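Print this article | E-mail to a friend

The Gatti kit is good. The plan you buy with it needs work

Workshops like ours get sold a lot of robots. A rep turns up with a tablet, the tablet shows an arm putting jars in a crate, and the price is somewhere on the last slide. I have run a small fitting-out and repair shop in Clallutholm long enough to have sat through plenty of these, and I have bought very little.

The Gatti kit is a different sort of offer and I think it deserves a fair hearing. It is a pair of hand-held grippers, a charging dock, a small computer and a subscription. There is no arm in the carton. You hold the grippers yourself and do the job with them, over and over, while the camera on each one records what the fingers are doing. The recordings go off to Ullari, who make the thing, and Ullari send back a trained model you can run on a hired arm. If the arm does the job well enough you keep hiring it. If it doesn't, you are out the cost of the kit and your own time.

We have had ours for 17 weeks. I paid for it, and Ullari have not seen a word of what follows.

The job I picked was a dull one. We make and mend wooden display boxes, the sort with a glazed lid and a grid of dividers inside, for people who collect things. A good deal of the day goes on lifting a stick of stock off the bench, bringing it over to the box, putting it down and closing up. It is light work and it is not hard to learn. It does need a person standing there, and I don't have many people.

Using the grippers takes some getting used to. They close when you squeeze and open when you let go, and for the first hour you feel as if you are wearing oven gloves. After that it gets easier. The fingers are broad blocks with soft dark padding on them, and they hold a square stick better than I expected. I worried that they would mark pale wood and so far they have not. They are less happy with thin slats, which like to turn as you lift them. The padding also wears. Ours has gone fuzzy and started to fray at the edges, and I would like to see spare pads in the box at this price. They are sold separately.

Small parts are a different matter. The fingers are simply too wide for a narrow compartment, and anything you drop into one has to be let go from above. Gatti's own leaflet talks about "fine assembly". I would not use those words. It will do placing and it will do a fair amount of tidying, and if your work is mostly that then you should look at it.
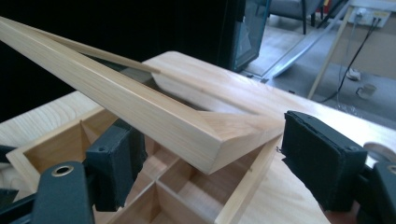

Danang Setiawan thinks I am being too hard on it over this. He has a Gatti kit at his own place in Sisulgate, and his view is that anyone who buys wide fingers and then complains about small compartments has bought the wrong thing. He says the narrow set has been in the price list since March, that it goes on with two screws, and that he would rather have a tool that is good at one size than one that is middling at all of them.

He has a point about the narrow set, and I have since ordered it. I still say a leaflet should describe what is in the carton.

My larger complaint is about the plan. The kit itself is a one-off purchase, and I thought it was reasonable. The subscription comes in three levels, and the level is set by how many tasks you want trained in a year. We are on the middle one, which allows six. A task, by Ullari's reckoning, is anything with a different start or a different finish. So bringing a stick to an open box is a task. Closing the lid is a second task. Bringing the same stick to the same box when the box is on the left of the bench and not the right was, the first time I sent it in, logged as a third. I rang up and argued and they put it back, and to be fair they were polite about it. But I should not have had to ring, and a shop with less time for the phone would have lost half its allowance in the first month.

The rules for all of this are in the manual, which runs to 67 pages. I read it. Most of it is clear and some of it is very good. The chapter on setting up your bench is the best part, and I would give it to an apprentice even if we had no grippers at all. It tells you to move things between recordings, to work at different times of day so that the light changes, and to leave ordinary clutter where it is. We had done the opposite at first. We cleared everything back to the walls and recorded a full morning with the box in exactly the same spot, and the model that came back was no use as soon as anything moved an inch.

What the manual does not make clear is how much recording is enough. It gives a range so wide that you could drive a van through it. Our first decent result for the stick came after 29 sessions, with a session being as long as one of us could stand it, which is usually the stretch between tea and lunch. I know a shop that got there sooner and a shop that gave up. I would have found it useful to be told early on that I was on the right track, and the dashboard does not do that. It shows a green bar that fills up as you upload. The bar was full long before the model worked.

Then there is the question of who owns the recordings. You do, says the contract, and Ullari have a licence to use them "to improve the service". Sinéad Horgan, my bookkeeper, went through that clause on a Tuesday afternoon and came back with a page of questions. The main one was whether a method that we had worked out at our own bench could end up, in some form, in a model sent to another firm that makes the same boxes. The answer from Ullari was that recordings are pooled for the general part of the training and kept apart for the part that is specific to you. I believe them. I also think that is a sentence that ought to be in the contract, and at the moment it is only in an e-mail.

It doesn't matter a great deal for us. There is no secret to putting a piece of wood in a box. For somebody with a trick to their trade, a particular way of holding or turning a part that took years to get right, it matters a lot, and I would advise them to get it in writing before they record a single morning.

People have asked me whether the staff minded. Two of them were wary and said so. I told them what I thought was true, which is that I have more orders than hands and that I wasn't planning to have fewer hands. I also paid the recording time at the bench rate, the same as any other work, and I would urge any owner who buys one of these to do likewise. It is skilled people teaching a machine what they know. Treating it as something to fill the quiet hours would be mean, and they would do it badly, and you would deserve that.

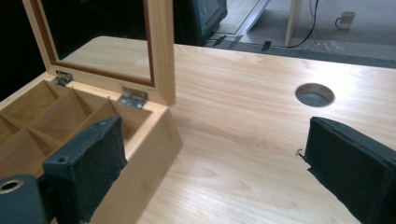
There is one more thing to be said on that subject, and it is about wrists. Each gripper is light when you pick it up and a good deal less light after an hour. The weight sits forward of the hand. We swap over often and nobody does it two days running. Ullari sell a forearm support, and again I think it belongs in the carton with the pads.

As for results, the hired arm now brings the stick to the box and sets it down properly on almost every attempt, and when it misses it tends to stop and wait, as it is supposed to. It is slower than a person. I can live with that, as it will carry on while we are glazing. The lid is coming along. The hinges on our boxes are small and a bit stiff when new, and the arm either pushes too timidly or lets go too soon. We are still recording for that one and I would not like to say when it will be ready. Thin slats I have given up on until the narrow fingers come.

Would I buy it again? Yes, I would, at the price I paid, and for the job I bought it for. It is the first thing of its kind that let me find out whether a robot suited my shop before I had paid for a robot. That is worth a lot to a small firm. The people with the tablets have never offered it.

But I would go in with my eyes on the plan. Ask how they count a task. Ask for the sentence about pooled recordings. Take the lowest level for the first half year, whatever they tell you, as you will not be ready for a second task nearly as soon as you think. And if your parts are small, order the narrow fingers on the same day as the kit and save yourself the second lot of postage.

Ullari tell me the levels are being looked at and that left and right will stop being separate tasks. I have asked them to let me know when that happens, and I will add a line at the foot of this page once it has.

Print this article | E-mail to a friend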